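Chapitre 4
Ce que le planificateur ne sait pas

Les trois premiers chapitres ont laissé au lecteur une boîte à outils présentable : cinématique inverse, interpolation articulaire, détection de collision par volumes englobants. Avec cela, on écrit en une après-midi un programme qui déplace un bras d'un point à un autre, et l'on a vite l'impression que le reste est affaire de réglages. Ce chapitre part d'une opinion moins confortable. La plupart des planificateurs de mouvement vendus comme « temps réel » ou « sensibles au contexte » résolvent correctement un problème qui n'est pas celui de l'atelier.

Prenons la formulation classique. On dispose d'une configuration de départ, d'une configuration d'arrivée, d'un modèle géométrique de l'environnement, et l'on cherche un chemin libre. Toute la difficulté réelle est logée dans le troisième terme, que les manuels expédient en une ligne. Qui a produit ce modèle ? À quel instant ? Avec quelle incertitude ? Un planificateur échantillonné comme RRT répond « chemin trouvé » avec la même assurance, que la carte date de dix millisecondes ou de la veille.

La documentation de Perka, la bibliothèque qui servira de fil conducteur, annonce un taux de réussite de 100 % sur sa suite de référence. Nous l'avons reproduit sans peine. La suite comprend 371 requêtes, toutes posées pour un bras unique, devant des obstacles rigides dont la position est donnée. Aucun câble, aucun second bras, aucune pièce posée sous un avant-bras. Le chiffre est exact et renseigne fort peu.

4.1 Deux bras, un seul espace

Le cas bimanuel fait apparaître le défaut plus tôt que les autres. Dès que deux manipulateurs partagent une surface, chacun devient pour l'autre un obstacle mobile, et la dimension de l'espace de configuration double. On peut planifier les deux bras ensemble, au prix d'une recherche bien plus lourde, ou les planifier l'un après l'autre en donnant la priorité au premier. Perka fait le second choix par défaut, sans le dire clairement : il faut lire le code de l'ordonnanceur pour s'en apercevoir.

Restent les objets que le modèle ignore. Les câbles des caméras de poignet suivent les segments, forment des boucles, pendent. Leur forme dépend de l'historique du mouvement autant que de la posture, et aucune des bibliothèques étudiées ici ne les représente autrement que par un rayon de sécurité gonflé autour du bras.

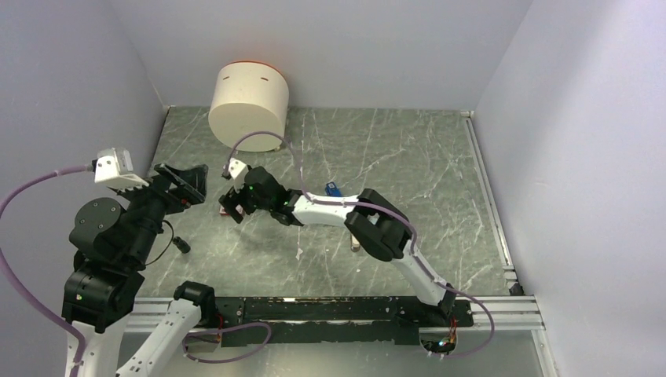 Butkienė objecte que ce gonflement suffit dans presque tous les cas, et qu'un modèle de câble déformable coûterait plus en calcul qu'il ne rapporterait en arrêts évités. L'argument est sérieux. Il suppose pourtant que la marge ait été choisie à partir de mesures, ce que nous n'avons constaté dans aucun des fichiers de configuration consultés. La valeur y est ronde, recopiée d'un projet à l'autre, et personne ne sait plus d'où elle vient.

La perception n'arrange rien. Une caméra portée par le poignet voit bien ce qui se trouve devant la pince et mal ce qui se trouve sous le coude. Skeller, le module de fusion associé à Perka, comble ces zones en les déclarant libres tant qu'aucune mesure ne dit le contraire. Sur nos enregistrements, jusqu'à 49 % du volume balayé par un mouvement relevait de cette catégorie. L'option inverse existe ; elle est désactivée, car elle fait chuter le taux de réussite affiché.

On étudiera donc, dans l'ordre, la planification prioritaire et ses interblocages (4.2), le traitement de l'espace inconnu (4.3), puis la surveillance à l'exécution (4.4). Le lecteur pressé peut sauter la preuve de complétude probabiliste en 4.2. Elle est juste, mais son hypothèse d'un environnement figé la rend à peu près inutilisable pour la suite.

Commentaires des lecteurs

barko_lecteur : Même constat chez nous pour l'espace inconnu. En le déclarant occupé, plus un seul plan ne passait avec deux bras. On attend 4.3.

Anonyme : Un peu dur avec RRT, qui n'a jamais prétendu dater la carte.

m_etudiant : Le corrigé de l'exercice sur les volumes englobants (chapitre 3) est-il disponible ?

À lire également
Chapitre 3 : Volumes englobants et tests de collision
Chapitre 5 : Étalonnage main-œil, sources d'erreur
Annexe B : Installer Perka et Skeller
Note : Lire un banc d'essai de planification

Contact | © Éditions Barko, tous droits réservés | Haut de page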